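Jonine Early Learning – Classroom and Play Area Safety Check
Room: Carnegie (junior and senior infants)
Date of check: 3/31/19

Mark each item OK, Fix, or N/A. Comments go under the item. Anything marked Fix is copied to the repair book the same afternoon.

1. Doors and exits
Main door opens fully – OK
Yard door opens fully – Fix
Comment: The yard door sticks at the bottom. It opens, but a child could not push it alone. Needs planing before the summer term.
Finger guards on hinge side – OK
Exit route clear of furniture – OK
Comment: Sand tray was parked across the route at the start of the check. Moved back to the window wall. Tape a line on the floor so it stays there.

2. Shelving and storage
Tall units fixed to wall – Fix
Comment: Two brackets on the Grurex book unit are loose. Top shelf emptied until they are tightened. The low units are fine.
Heavy items on bottom shelves – OK
Art cupboard locked – OK
Comment: Key is on the high hook. Adult scissors counted in and out, 12 pairs.
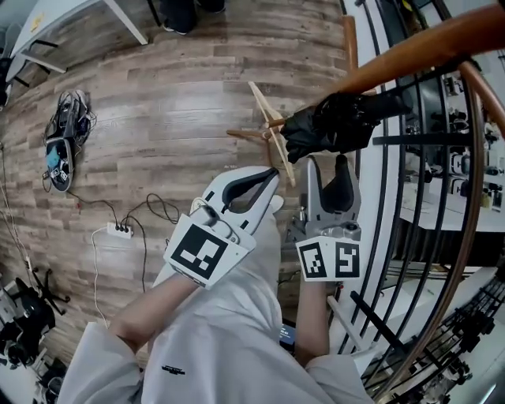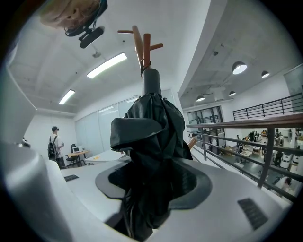
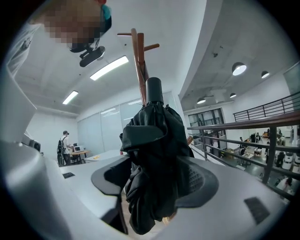 3. Coats, bags and wet weather gear
Children's hooks were checked first, and all are tight with the rounded ends still on. Bags are to go in the boxes under the bench and not on the hooks, as the straps hang at face height. Umbrellas are the other item that came up last September. A folded umbrella hung from the pegs of a wooden coat stand is acceptable in the staff area only. Children's umbrellas go in the tub by the yard door, point down. Free-standing coat stands are not to be used in any classroom.
Hooks secure – OK
Bag boxes labeled – Fix
Comment: Labels have peeled off on the senior side.

4. Space corner and role play
Rocket frame stable – OK
Comment: Cardboard is soft at the base. Will last this topic, then recycle.
Hanging planets – Fix
Comment: Saturn is on thread that is fraying. Rehang with cord. Keep all hanging work 300 mm or more from the light fittings.
Dress-up clothes free of long ties – OK
Small parts – OK

5. Electrical
Socket covers – N/A
Comment: Covers taken out under the current school policy.
Sondura listening station, leads and plug – OK
Comment: Volume limit still set. One headset has a split ear pad, still usable.
Extension leads – Fix
Comment: One in use behind the teacher's desk. Remove it and move the lamp.

6. Floor and yard
Mats flat, no curled edges – OK
Climbing frame bolts – OK
Climbing frame height from ground, limit 1000 mm – OK
Safety surface – Fix
Comment: Worn thin under the slide exit. Top up before the frame is used again – the slide stays closed until then.

Items marked Fix are to be checked again within 2 weeks. Keep this sheet in the front of the room folder.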